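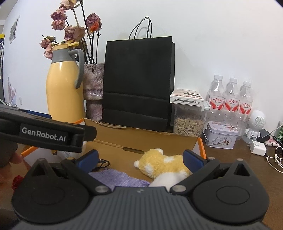 Trekis community pantry: where we've got to
2024-01-03

Hello again! Happy new year, and thank you for the second half of the grant, which landed safely. We sent out 80 parcels before the break (we'd promised you 100, so we're behind, and I'd rather say so now). The delay was mostly the Clevulgate road being shut.

Spent so far: £1523, nearly all on toiletries and van fuel. Small bathroom bits like cotton swabs get asked for far more than I expected.

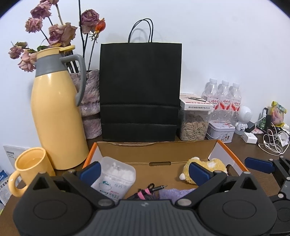 Next up

Four more drop-offs in Rengifo by the end of January, and then I'll send you the receipts.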